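Bench book – arm 2 and what we ask for in the July round

Picking up from last page. Request has to be in by 4 pm so this is going down fast, tidy later.

Where we're at: two arms, one decent gripper between them, and the spares drawer is down to one set of pads. Arm 1 is still on the old Sarcombe jaw. Works, but slow to change over and the mount has to be shimmed every time. Want both arms on the same gripper by the end of next quarter so we stop keeping two sets of everything.

Cabinet work is the tight one. Any gripper we buy has to get its body in under the top panel and still reach what's standing at the back. Measure the housing, not just the finger opening – spec sheets give the opening in big type and the housing depth on page 6 if at all.

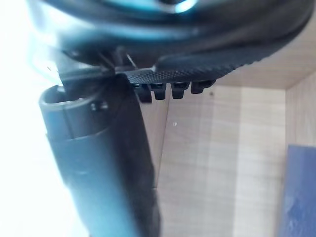 Arm 2 bench book, Ivine workshop
Entry by: arm 2 bench
Filed under: equipment / planning

Options as they stand:

Stesten gripper, same as quoted last round. $939 each before freight. Pads not included, which I missed the first time round. Pads come in sets of 3 and we'd want at least 2 sets to start.

Sarcombe, new model. No price yet. Asked for one twice, got a brochure both times. Their rep says the wrist plate matches ours but I want a drawing before I beleive it. If it needs an adapter then it's out, we don't have the height to give away inside a cabinet.

Refurb. Would save a fair bit but no warranty on the drive side, and the last refurb unit spent more time on the bench in bits than on the arm. Not keen.

Leaning Stesten. Lead time is about 6 weeks so if it goes in this round we have it for the next block of shelf tasks. If it slips a round we're sharing one gripper through the busiest stretch and somebody is swapping it over every second morning.

Wrist camera – put it on the same request or hold it? If it's separate it goes to the bottom of the pile again. Put it on. Need to check what the cable does when the wrist is right over, the last run got pinched and the replacement was a stupid price for what it is. Ask for two cables. Also ask for the shorter plug, the straight one sticks out too far.

Lighting. Strong light from one side washes out a good part of the view when we go into a compartment. Cheap fix first: blind on that side, bit of white card. Don't put lamps on the request until we've tried that. Lamps were in last year's ask and got struck out anyway.

Floor reach is the other half. Everyone budgets for the bench and the shelf and then we spend half the session down low. Floor picks need clearance under the wrist as well, and small flat metal bits are going to be the hard ones for any of these pads. Would like to try the finer pad on those before buying six of the standard. Ask Stesten if they'll do a sample pair.

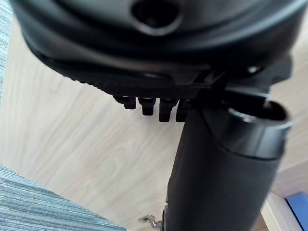

Arm 2 wrist view, low over the wood floor near the carpet edge. Small silver bracket down by the column.

Other costs to fold in so we don't get caught like last time:

– freight, both ways if the sample pads have to go back
– wrist bolts. Stripped two already, get a box
– software seat for the second gripper. Sales at Stesten said it's covered, get that in writing
– half a day to redo the mount on arm 1, not free even if it's our own time
– foam for the drawer, current stuff is shedding

Mat for the floor: leave off. Carpet and wood are both useful to us as they are, and a mat covers the edge between them, which is exactly the bit we want to practise on.

Contingency. Told to put 10 percent and no more. Fine, but the pads should not come out of that, they're a consumable and need thier own line. Said this last year as well.

Total not done. Waiting on the Sarcombe price mostly, and if it isn't here by 3 I'm putting Stesten in as the only quote with a note to say the other was asked for. Form has a box for that now.

To do before it goes:
– ring Stesten re sample pads and the software seat
– measure housing height with the fingers closed AND open, write both on the drawing
– check whether the old jaw is worth anything as a trade in, Sarcombe used to take them
– copy of the quote in the Ivine folder, not on somebody's desktop

Arm 2 parked. Gripper stays on it overnight, arm 1 can have it after the morning run.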